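双臂遥操作示教入门:从对齐手势到录下第一批好数据

我刚接触遥操作那会儿,以为戴上手套、动动手指,机器人跟着动,这事就算成了。真上手才发现,好玩的地方全在细节里!这篇写给已经装好双臂平台、准备录第一个任务的朋友。我用的遥操作软件是 Malell,任务管理用 Udis,换成别的组合,思路也一样。

一、先把手"对齐"

开机后别急着抓东西。操作者坐好,双肘自然弯曲,手掌放松,在 Malell 里点"归零"。然后慢慢握拳、张开,重复几遍,看屏幕上的关节曲线有没有跟上。如果某根手指总是慢半拍,八成是手套那根指套没戴到底,摘下来重戴,比改参数快得多。

左右两侧要分开校准。两侧末端型号不同的话,映射文件也要各存一份,名字写清楚,我吃过加载反了的亏。

二、从小物件练起

第一个练习我强烈推荐小圆柱体。它躺在台面上会滚,逼着你学会慢下来。让末端先停在物体上方,稳住,再往下走最后一小段。腕部相机的画面这时候特别有用,指尖和物体之间还差多少,看它比看全局相机准。
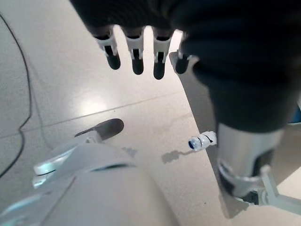

图1 腕部视角:黑色灵巧手与夹爪之间的白色小圆柱,一端为蓝色

两只手靠得近的时候,有个习惯请一定养成:一只手动,另一只手停。等你能连续做完整套动作不磕碰了,再去练双手同时动。线缆也顺便看一眼,别让它横在手要经过的路上。

闭合手指时不要一下捏到底。Malell 的踏板可以切到细调挡,我一般在指尖快碰到物体时踩下去,松开物体时再踩一次。Reinaldo Assunção 教我的办法是嘴里默念"到、合、提",每个字对应一段动作,节奏一下就出来了。听着傻,真的好用!

三、换成大一点、软一点的东西

小件练熟以后,试试带塑料包装的物品。难点在于塑料膜会皱,也会反光,画面里的边缘跟物体真正的边缘常常对不上。我的做法是瞄准最厚实的部位下手,合拢之后停一拍,再缓缓抬起。抬的过程中手腕别转,等物体稳了再调整朝向。

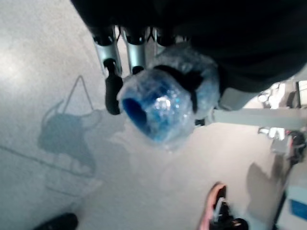
图2 夹持透明塑料包裹的蓝色圆柱形物品

抓起来以后看看地上的影子,也是个小窍门。影子和物体之间的相对位置能帮你判断高度,尤其是主视角被手挡住大半的时候。

要是抓歪了怎么办?别在空中硬掰。放回去,松手,退开,再来一遍。这种"放下重抓"的片段也值得留着,在 Udis 里打上"恢复"标签,单独归一类,以后训练模型时想用就能挑出来。

四、正式录制

建议的流程:

1. 新建任务,写一句话说明,例如"拿起蓝色物品,放到右侧"。
2. 双臂回到起始位,等画面稳定后按开始键。
3. 完成动作,手臂退开,再按结束键。
4. 马上回放一遍,不满意当场删掉重录。
5. 挪动物体的位置和朝向,录下一条。

单条最长可到30秒,超时的多半是犹豫太久,重录就好。一个任务我会先录200条,跑一次训练看看效果,再决定补哪种摆放。我们从四月开始攒,现在库里有2,352条,翻回最早那批,动作生硬得让人想笑,进步是看得见的。

五、几个常见问题

画面有延迟:先关掉不用的相机预览,再检查网线。Irkley 的交换机要把节能模式关掉,我在这上面耗过一下午。

手指抖:操作者累了。休息一会儿再录,疲劳时录的数据回放起来一眼就能认出来。

反光太强:把灯转个角度,或者在灯前加一层柔光布。录制途中不要改曝光,要改就另开一个批次。

下一篇写怎么把录好的数据从 Udis 导出、切分,再喂给训练脚本。映射文件的模板放在页面底部的附件里,改一下左右手的名字就能用,祝大家录得开心!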